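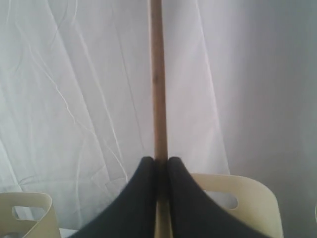
Sorting out the kitchen stuff at the hall this week. Going to post it as I go so the people who keep asking me where things live have somewhere to look.

Background for anyone new: we run a shared supper twice a month in Kutbridge. People bring food, we supply the plates, mugs and cutlery. Until now all of it lived in one deep drawer and a shopping bag.

The drawer is the problem. It sticks halfway, so everybody reaches into the back by feel. Forks, serving spoons, chopsticks, a whisk with no handle. I threw out the whisk.

I asked the group chat what they wanted. Glenys Trevor wanted a rack on the wall. Seidu Sowah wanted a second drawer. We can't drill into that wall and there's no room for another drawer, so it's bins.

Rules I set for the bins. They have to be light enough to carry to the table full. They have to have handles. They have to wipe clean. No lids, lids go missing.

Cream plastic, three sizes, with holes cut in the ends for your fingers. I'd have taken any color as long as they matched.

First attempt at labels was masking tape and a marker. The tape came off in the first wash. Second attempt was those printed stickers from the Ultilier label maker Obed Boateng lent me. Corners lifted within a day. I've still got 4 rolls of the stuff if anyone wants it.

So I gave up on words and went to shapes, drawn straight on the plastic. Circle, triangle, square. Scribbled in solid so you can find them from across a room.

A few of our regulars read English, a few read other things, and the under-sixes don't read at all. Everybody can find a triangle. Araba Agbenyega's youngest had it down before I finished explaining it to Araba.

What goes where, as of today:
Circle: mugs and cups.
Triangle: cutlery and chopsticks.
Square: plates and bowls.

The biggest bin got the square. Plates take up more room than you think once you stop stacking them to the ceiling.

Emptied everything onto the table before putting anything away. I recommend this. If you sort straight out of the drawer you end up moving the same mess to a new address.
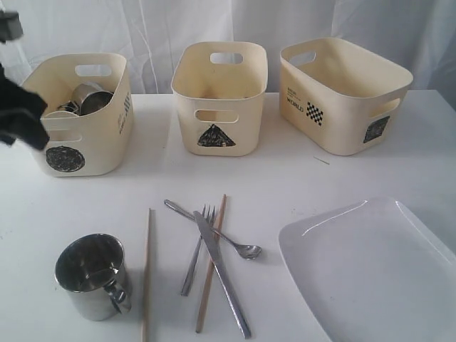 The order I do it in is mugs first. They're the bulkiest and they roll. Once they're off the table you can see what you've got.

Then plates and bowls. Plates flat on the bottom, bowls on top, never the other way around.

Cutlery last, and handles all facing the same way. I know this is fussy. It takes two extra minutes and it means nobody grabs the fork end.

Question from Theophilus Kpodo, who asked why chopsticks are in with the metal. They're there for now. The wooden ones do pick up scratches from fork tines. If we get a tall jar donated they'll move to the jar and I'll post again.

Wooden things also need to be dry before they go in a bin. Properly dry, stood up overnight. We lost a set of wooden spoons in April to going away damp and sitting at the bottom of that drawer. Black spots all the way up.

Someone else asked about steel mugs versus china. Steel. We started with china and kept sweeping it up. The steel ones get dropped and you pick them up again. They do get hot around the outside if you pour tea straight in, so fill them and leave them a minute before you hand one to a child.

The white bowls can stay. They're the only thing anyone has complimented in two years.

On the curtain, yes, it needs ironing. I've seen the messages. It washed fine, it dried creased, and I'm not taking it down again.

The white tabletop shows every crumb and I've decided I like that. The old brown oilcloth from Plillberg hid everything, and you only found the jam when you put your sleeve in it.

Marker update. I wiped the shapes with dish soap and a sponge and they held. Wiped again with the rough side of the sponge and the triangle went a bit gray at one corner. Use the soft side, please.

If a shape wears down, color it in again. The marker is on the shelf over the sink with a string on it. Leave it on the string.

The printing on the sides of the bins came with them. It isn't a label and it doesn't tell you what goes in. Two people have asked.

Can you put a mug in the triangle bin if the circle is full? No. Put it on the draining rack and it'll go in when there's space.

Can you carry a full bin by one handle? Also no. Both hands, or ask someone.

Did a second run on the table to see if the system holds up when somebody who isn't me does the putting away.
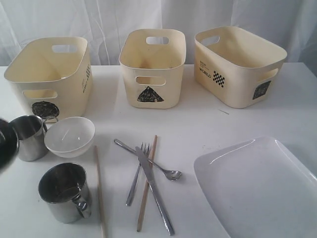

Kutbridge, Saturday, July 16, 2022

Supper night, so this is the first proper use. I put the bins along the back of the table before people came in and said as little as I could manage.

Putting them at the back was right. When they were at the front in the practice people leaned over them to get at the table and knocked things.

Mugs went back to the circle with no help at all. Plates fine. Cutlery mostly fine. I found two teaspoons in with the bowls, and that's better than any supper we've had out of the drawer.

Seidu washed, Glenys dried, and the kids did the sorting. They argued over who got the triangle. Next time they can take turns.

One change I'm making. The circle bin is a bit small for the mugs. When they all go in at once the last ones sit on top and come off when you lift it. I'm going to look for one the next size up and turn the current one over to tea towels.

That means a fourth shape. Suggestions so far are a star, a cross and a fish. Please pick something I can draw.

Another thing I'd missed. Serving spoons are too long for the triangle bin if you lay them down, so they stick up at an angle. They're going on the hook by the window with the ladle.

The old drawer is empty and I've washed it out. It still sticks. Asamoah, if you're reading this, you said in April that you'd plane the edge down. The offer of dinner stands.

Next supper is two weeks from tonight, same time. Bring a dish that serves a few and put your name on the bottom of it. I have a casserole lid from last time with no name on it, blue knob, come and claim it.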